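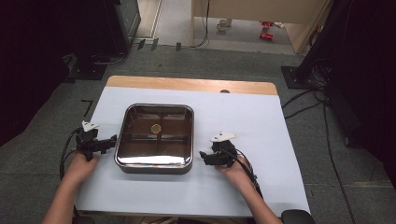
A coin in a steel tray, with a hand-held gripper on each side, at the Brenham open house. (Staff photo)

Brenham opens its doors, hands visitors the grippers

BROLTUDVILLE, 11/12/24 — It's harder than it looks. That was the word from pretty much everyone who sat down at the tray table at Brenham's open house, where the robotics shop let the public try the job its staff does all day.

The job: pick up a coin. With grippers, one in each hand, cables running off the table. The coin sits flat in a steel tray, and there's not much to grab.

"You push it and it slides. You push it again and it slides back," said Inese Kļaviņa, who drove over from Wasley with her two sons. Her younger boy got it on his fifth go. She did not get it.

Brenham counted 276 people through the door, more than double the turnout at its first open house in May. Lines for the coin table ran down the hall for most of the afternoon. Staff put out a second sign-up sheet, then stopped taking names an hour before closing.

The company records people doing small two-handed chores with the grippers and uses the recordings to teach robot arms the same moves. Coins, jar lids, folded towels, zippers. Coins are the one the trainers complain about, said Gaurav Pathak, who runs the recording floor.

"Shiny thing, flat thing, shiny tray," Pathak said. "People want to go straight down on it. You have to walk it over to the side and tip it up. Or use one hand to hold it still, if your good."

He is good. Took him around 9 seconds in the demo, to applause.

Visitors were also shown a robot arm trying the same task in the next room. It got the coin out on two of five tries while this reporter was watching, and on one of the misses it closed on nothing and carried the nothing carefully over to a cup. Big laugh from the kids.

Helju Org, a retired machinist, asked the most questions in the 2 p.m. group. She wanted to know about jaw pads, who makes them, how often they wear out. (In house, and "too often," according to Pathak.) She also asked about jobs.

Slamet Pasaribu, Brenham's site manager, said the company has nine people recording part time and plans to add more after the new year. No experience needed, he said, but applicants do a tryout. Pay was not discussed. Asked whether the recorders are training their own replacements, Pasaribu said the work is aimed at parts sorting, which local shops already have trouble staffing.

Org said afterward she wasn't sold on that but liked the tour.

One of those shops, Ozoliņš, sent its floor lead, Normunds Lepik. He said Ozoliņš has no order in with Brenham and came to look. "Washers are what I care about, not coins," Lepik said. "Same problem though. Ask me agian when it does a thousand."

Coffee and rolls ran out early. Parking was tight, with cars on the grass along the access road by noon.

Brenham says it will hold another open house in May, date to be set. Sign-up for groups of five or more will be by phone. School groups can ask for a morning slot.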